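Trellby 가정 요리 기록 모음 - 읽어두기

냉장고에 남은 재료로 한 끼를 만든 기록을 모은 자료입니다. 처음 쓰는 분은 '파일 구성'과 '알려진 문제'를 먼저 읽어 주세요. 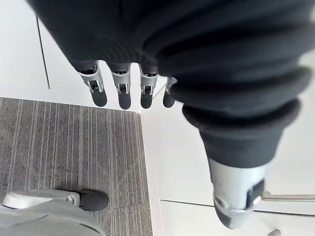
요리책의 조리법과 달리 이 모음의 기록은 재료가 먼저 정해져 있고 음식이 나중에 정해집니다. 무가 반 토막 남았는데 무엇을 했는지, 두부를 오늘 안에 써야 하는데 어떻게 했는지 하는 식입니다. 그래서 같은 이름의 음식이 여러 번 나오고, 그때마다 재료가 조금씩 다릅니다. 중복으로 보고 지우지 마세요.

개요

이름: Trellby 가정 요리 기록 모음
판: 2
작성일: 2003년 9월 15일
언어: 한국어 (재료 이름에 일부 영어 표기 있음)
기록 수: 421
형식: 탭으로 구분한 텍스트
문자 인코딩: EUC-KR
관리: Trellby 자료 정리 담당

첫 판은 6월에 나왔습니다. 첫 판에는 조리 순서가 한 칸에 모두 들어 있어서 검색하기가 불편했고, 이번 판에서 단계별로 나누었습니다. 첫 판의 기록 번호는 그대로 유지했습니다.

자료의 출처

기록은 두 군데서 왔습니다. 하나는 Achari 게시판에 회원들이 올린 글이고, 다른 하나는 Besari 소식지의 독자 투고란입니다. 처음 모은 글은 700편이었습니다. 이 가운데 재료의 양이 전혀 적혀 있지 않은 글, 식당에서 먹은 음식 이야기, 다른 책의 조리법을 그대로 옮긴 것으로 보이는 글을 빼고 421편이 남았습니다.

투고자에게는 모음에 싣는다는 사실을 알리고 동의를 받았습니다. 이름과 별명은 모두 지웠습니다. 본문에 가족 이름이 나오면 '어머니', '큰아이'처럼 관계를 나타내는 말로 바꾸었습니다. 동네 가게 이름도 '시장', '슈퍼'로 바꾸었습니다.

파일 구성

records.txt
기록 본문입니다. 한 줄에 기록 하나가 들어 있습니다.

steps.txt
조리 단계입니다. 기록 번호와 단계 번호로 records.txt와 연결됩니다.

items.txt
재료 목록입니다. 투고자가 쓴 이름과 정리한 이름이 나란히 있습니다.

units.txt
단위 환산표입니다. 아래 '단위' 항목을 참고하세요.

changes.txt
첫 판에서 바뀐 내용입니다.

records.txt의 항목

번호: 기록 번호. 빠진 번호가 있습니다. 제외한 글의 번호를 다시 쓰지 않았습니다.
출처: A는 Achari, B는 Besari입니다.
제목: 투고자가 붙인 제목. 제목이 없으면 음식 이름을 넣었습니다.
음식: 정리한 음식 이름.
끼니: 아침, 점심, 저녁, 간식, 모름.
인원: 몇 사람이 먹었는지. 적혀 있지 않으면 비워 두었습니다.
써야 할 재료: 먼저 써 버리려고 했던 재료. 여러 가지면 쉼표로 구분합니다.
새로 산 재료: 그날 따로 산 재료. 없으면 '없음', 알 수 없으면 빈칸입니다.
본문: 투고 글 전체.
비고: 정리하면서 남긴 메모.

'써야 할 재료'와 '새로 산 재료'는 글을 읽고 사람이 직접 골라 넣은 것입니다. 글에 분명히 나와 있지 않으면 짐작해서 채우지 않았습니다.

기록의 예

번호: 88
출처: A
제목: 김치 국물까지 다 쓴 날
음식: 김치수제비
끼니: 점심
써야 할 재료: 신김치, 애호박, 감자
새로 산 재료: 없음
본문: 김치통 바닥에 남은 것을 국물째 냄비에 붓고 멸치 우린 물을 보탰습니다. 감자는 싹을 도려내고 얇게 썰었고요. 밀가루 반죽은 아침에 해서 냉장고에 넣어 두었던 것입니다. 애호박은 맨 나중에 넣어야 뭉개지지 않습니다. 간은 따로 하지 않았는데 조금 짰습니다. 다음에는 물을 한 대접 더 넣으려고 합니다.
비고: 반죽의 밀가루 양이 '두 공기'로 되어 있던 것을 items.txt에 그대로 두었음.

본문은 맞춤법만 고쳤습니다. 사투리와 집에서 쓰는 말은 고치지 않았고, 뜻이 통하지 않을 것 같은 말은 비고에 풀이를 달았습니다. 부추와 정구지, 솔이 모두 나옵니다. items.txt의 정리한 이름은 '부추'로 통일했습니다.

단위

투고자마다 쓰는 단위가 달라 가장 애를 먹은 부분입니다. 숟가락, 국자, 공기, 대접, 줌, 꼬집이 섞여 있고, 계량컵을 쓴 기록은 많지 않습니다. units.txt에는 Rorkel에서 만든 가정용 환산표를 허락을 받아 실었습니다. 다만 이 표는 참고용이고, items.txt의 양은 투고자가 쓴 그대로입니다. 환산한 값을 덮어쓰지 않았습니다.

'숟가락'은 밥숟가락으로 봅니다. '큰술'이라고 쓴 경우만 계량스푼으로 처리했습니다.
'한 줌'은 환산하지 않았습니다. 시금치 한 줌과 콩나물 한 줌의 무게 차이가 너무 큽니다.
'조금', '적당히', '간 봐서'는 양 항목에 글자 그대로 들어 있습니다. 숫자로 바꾸는 프로그램을 쓸 때는 오류가 나지 않도록 먼저 걸러 주세요.
마늘은 '쪽'과 '통'을 구분했습니다. 첫 판에서는 섞여 있었습니다.

정리 방법

글 하나를 두 사람이 따로 읽고 항목을 채운 뒤 서로 맞추어 보았습니다. 가장 많이 갈린 항목은 '음식'이었습니다. 찌개와 국, 조림과 볶음의 경계가 집마다 다르기 때문입니다. 이런 경우에는 투고자가 제목이나 본문에서 부른 이름을 따랐습니다. 국물이 거의 없는데 찌개라고 부른 기록도 찌개로 두었습니다.

조리 단계는 불을 켜거나 끄는 때, 재료를 넣는 때, 그릇을 바꾸는 때를 기준으로 나누었습니다. 재료를 씻고 다듬는 일은 한 단계로 묶었습니다. 본문에 순서가 뒤바뀌어 적힌 글은 실제로 한 순서대로 다시 놓고 비고에 '순서 조정'이라고 적었습니다.

알려진 문제

계절이 고르지 않습니다. Achari 게시판의 글은 명절 뒤에 몰려 있어서 전과 나물을 다시 쓰는 음식이 많습니다. 남은 전을 넣고 끓인 찌개가 특히 자주 나옵니다.

생선 기록이 적습니다. 생선은 남겨 두었다가 쓰는 일이 드문 모양입니다.

보관 기간은 믿을 만한 값이 아닙니다. 투고자의 기억에 따른 것이고, 먹어도 되는지를 판단하는 근거로 쓰면 안 됩니다. 특히 조개류와 달걀이 들어간 기록은 본문에 적힌 날짜를 따라 하지 마세요.

불의 세기는 '센 불', '중간 불', '약한 불'로만 적혀 있습니다. 전기 레인지를 쓴 집도 있는데 따로 표시하지 못했습니다.

실패한 기록도 들어 있습니다. 비고에 '실패'라고 적힌 것은 투고자 스스로 못 먹겠다고 쓴 경우입니다. 맛이 없었다고만 쓴 글에는 표시하지 않았습니다.

쓰임새

남은 재료로 만들 음식을 찾는 검색, 장보기 목록 정리, 집에서 쓰는 재료 이름 조사에 쓸 수 있습니다. 영양 계산에는 맞지 않습니다. 양이 숫자로 적힌 재료가 절반이 안 되는 기록이 많고, 기름과 소금은 거의 적혀 있지 않습니다. 한 끼 비용을 따지는 데에도 권하지 않습니다. 값을 적은 글이 있기는 하지만 사는 곳과 철이 모두 다릅니다.

사용 조건

개인과 학교에서는 자유롭게 쓸 수 있습니다. 본문을 옮겨 실을 때는 모음의 이름과 판을 적어 주세요. 책이나 유료 자료에 실으려면 먼저 Trellby로 문의해야 합니다. units.txt는 Rorkel의 자료이므로 따로 떼어 배포할 수 없습니다.

파일 열기

윈도에서는 메모장으로 열립니다. 표 계산 프로그램에서 열 때는 구분 기호를 탭으로 지정하고, 기록 번호 열을 텍스트로 지정하세요. 본문에 큰따옴표가 들어 있는 기록에서 줄이 밀리면 텍스트 한정자를 '없음'으로 바꾸면 됩니다.

고칠 곳을 알려 주실 때

기록 번호와 항목 이름, 고칠 내용을 적어 주세요. 투고자 본인이 기록을 빼 달라고 하시면 다음 판에서 빼고, changes.txt에는 번호만 남깁니다. 새 기록은 지금 받지 않습니다.

첫 판에서 바뀐 내용 (요약)

조리 단계를 steps.txt로 나눔
'새로 산 재료' 항목 추가
마늘, 대파, 생강의 단위를 다시 확인
번호 212와 305의 본문이 서로 바뀌어 있던 것을 바로잡음
재료 이름 '다시다'와 '다시마'가 섞인 곳을 고침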